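Flat, Then Flatter: How a Tabletop Moves With the Seasons

A solid wood table is never quite finished. The boards take up moisture in humid months and give it back once the heating is on, and the width of the top changes with them. Length hardly changes at all.

The Lorkau workshop has tracked this movement in its own stock for eight years. Flurina Nägeli, who runs the bench room, measures each test top across the grain in August and again in February. Her widest panel, a beech top that reads 1,045 millimeters in summer, loses around 8 millimeters by late winter. Oak cut on the quarter loses far less.

Beech is cheap, hard and even in texture, and it moves more than most buyers expect. Nägeli still specifies it for work surfaces, but only with slotted fixings underneath. A screw driven tight through a fixed hole holds the board in place until the fibers give, and the split usually opens at the end grain.
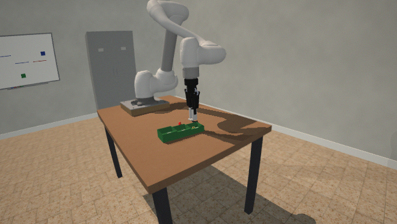
Fixings and finish

Lorkau uses three types of fixing: wooden buttons, figure-eight plates and slotted steel angles. Buttons allow the most travel. Plates are quicker to fit but need a recess cut wide enough for the plate to swing.

Finish slows the exchange of moisture and does not stop it. Burgi Trummer, a finisher at Stöckli, coats both faces with the same number of layers. A top sealed on one side only will cup, with the edges rising on whichever face dries first.

In her last batch of 222 tops, 87 came in for refinishing with bare undersides. Most had cupped. Trummer stands such pieces on edge in a conditioned room for several weeks before planing. Flattening them sooner removes wood that may be needed later, when the moisture content evens out and the board moves back.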